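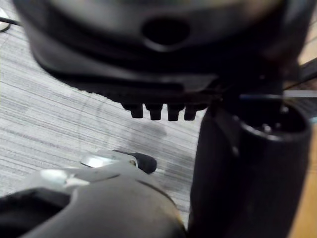
Kursunterlagen › Materialwirtschaft › Grundkurs
Suchbegriff eingeben … Suchen

Bestände führen und verstehen
Handout zur Sitzung vom 18. November 2025

Liebe Teilnehmerinnen und Teilnehmer,

beim letzten Mal sind wir mitten im Lagerbuch stehen geblieben, und ich hatte versprochen, die Sache mit dem Soll- und dem Istbestand noch einmal in Ruhe aufzuschreiben. Das hole ich jetzt nach, ein bisschen ausführlicher als in der Stunde, denn einige von Ihnen haben beim Hinausgehen noch Fragen gestellt (über die ich mich übrigens sehr gefreut habe!).

1. Sollbestand und Istbestand

Der Sollbestand ist das, was laut Buch da sein müsste. Man nimmt den Anfangsbestand, rechnet alle Zugänge hinzu und zieht alle Abgänge ab. Der Istbestand ist das, was man findet, wenn man wirklich ans Fach geht und zählt. In einem gut geführten Lager liegen die beiden Zahlen dicht beieinander, ganz gleich sind sie über längere Zeit selten.

Unser Übungsbetrieb, die Firma Zikeson, führt für ihre Abdeckkappe einen Sollbestand von 388 Stück. Gezählt wurden 289. Es fehlen also 99 Stück, und bevor jetzt jemand an Diebstahl denkt (in der Stunde kam das Wort ja sehr schnell), gehen Sie bitte erst die langweiligen Möglichkeiten durch: ein Entnahmeschein, der noch in einer Jackentasche steckt, eine Lieferung, die nach Lieferschein gebucht und nie nachgezählt wurde, ein Zahlendreher, oder Ware, die friedlich im Nachbarfach liegt.

Frau Bastos, die viele von Ihnen aus dem Buchführungskurs kennen, lässt in solchen Fällen immer zuerst die Fächer links und rechts kontrollieren. Ich habe mir das von ihr abgeschaut und kann es nur empfehlen.

2. Der feste Platz

Beim Festplatzsystem hat jeder Artikel seinen Stammplatz. Das braucht mehr Raum, man muss ja für den Höchstbestand planen, auch wenn das Fach die halbe Zeit leer steht. Dafür findet sich auch jemand zurecht, der erst seit gestern im Betrieb ist. Bei der chaotischen Lagerung, die gar nicht so chaotisch ist, wie sie klingt, kommt die Ware dorthin, wo gerade Platz ist, und das System merkt sich den Ort. Fällt das System aus, steht man allerdings ziemlich verloren zwischen den Regalen.

Für Kleinteile und für empfindliche Oberflächen lohnt sich der feste Platz besonders oft. Einlagen und Schalen geben vor, wo etwas abgelegt wird, und eine Lücke fällt schon im Vorbeigehen auf.
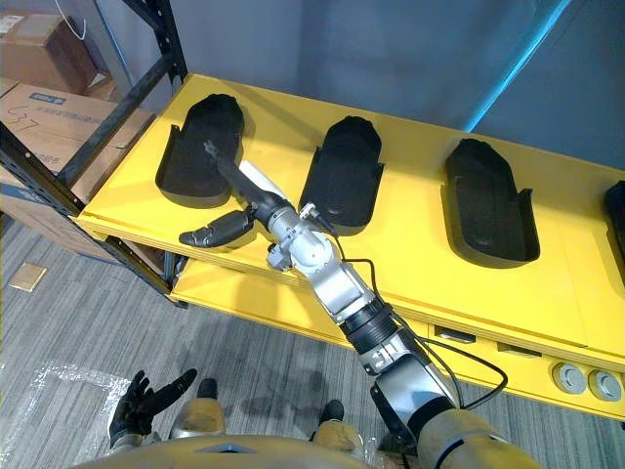
Abb. 2: Schwarze Schaumstoffschalen, eingelassen in die gelbe Oberseite eines Regals

In der Prüfung wird gern nach Vor- und Nachteilen beider Systeme gefragt. Schreiben Sie dann bitte ganze Sätze, auch wenn die Zeit drängt. Ein einzelnes Wort wie »Übersicht« kann ich beim besten Willen nicht mit voller Punktzahl bewerten.

3. Umschlag und Lagerdauer

Jetzt wird gerechnet, aber nur ein wenig. Die Umschlagshäufigkeit sagt uns, wie oft der durchschnittliche Bestand im Jahr verbraucht und ersetzt wird:

Umschlagshäufigkeit = Jahresverbrauch : durchschnittlicher Lagerbestand

Der Artikel »Stomier« hat einen Jahresverbrauch von 2.000 Stück und einen durchschnittlichen Bestand von 388 Stück. Das ergibt gerundet 5,15. Teilen wir die 360 Tage des kaufmännischen Jahres durch diesen Wert, kommen wir auf eine durchschnittliche Lagerdauer von knapp siebzig Tagen.

Ob das gut oder schlecht ist, lässt sich an der Zahl allein nicht ablesen! Bei Schrauben wäre ich ganz entspannt, bei Joghurt würde ich das Fenster öffnen.

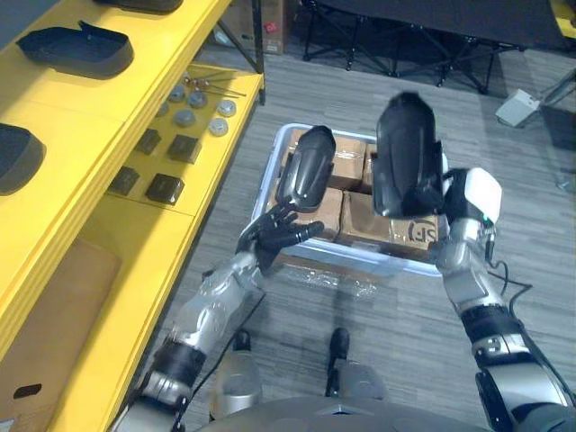
Vergleichen Sie die Lagerdauer deshalb immer mit dem Vorjahr oder mit ähnlichen Artikeln, und schauen Sie nach, ob der Durchschnittsbestand aus zwei Werten oder aus den Monatswerten gebildet wurde. Wer nur Anfang und Ende des Jahres nimmt, übersieht leicht, dass das Lager im August fast aus den Nähten geplatzt ist.

4. Meldebestand

Meldebestand = Tagesverbrauch × Lieferzeit in Tagen + Mindestbestand

Der Lieferant Furkavlow braucht 7 Tage. Den Mindestbestand rührt man im normalen Ablauf nicht an, er ist für verspätete Lieferungen und unerwartete Aufträge gedacht.

Zum Üben bis zur nächsten Sitzung: Wie verändert sich der Meldebestand, wenn sich die Lieferzeit verdoppelt und der Mindestbestand gleich bleibt? Notieren Sie bitte den Rechenweg.

Wer die Tabelle zum Fall Pimentel noch nicht hat, bekommt sie bei mir im Büro, einfach anklopfen.

Herzliche Grüße
Everaldo Medeiros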